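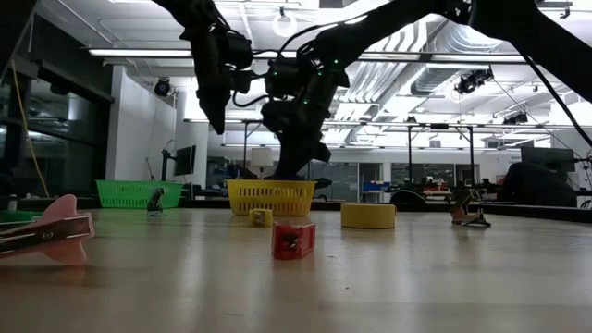
Obura Press announces new young adult novel "The Skusska Summer"

For release Thursday, 9 a.m.

Obura Press is happy to announce that the new novel by Tomás Peixoto, "The Skusska Summer", will be in bookstores this June. It is his first book for teenage readers.

The story follows Dirnar, a girl of sixteen, who is sent to live with her grandfather in the lake town of Skusska. In the attic she finds 21 postcards, all written to the same boy and never mailed. She decides to deliver them, one by one, and she tells her grandfather nothing of this plan. By the fourth postcard she has made a friend, lost another, and started to ask why her mother left the town so young.

The novel has 20 chapters, and between them the reader can find the full text of the postcards. Peixoto wrote the postcards first, during one winter, and only after this he began to write the girl who reads them.
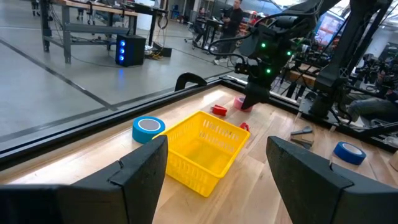 Faraji Shemweta read the book in two evenings and says the grandfather is the character who stayed with him the most, although he would have liked a longer ending, "maybe one more chapter at the lake."

The first printing will include 600 signed copies, which can be ordered from Obura Press or from the Flidovum bookstore. The signed copies have the same price as the regular edition. Every order is limited to 4 copies.

Book bloggers and school librarians who wish to receive an advance copy are kindly asked to write to the press office of Obura Press and to mention the name of their blog or school.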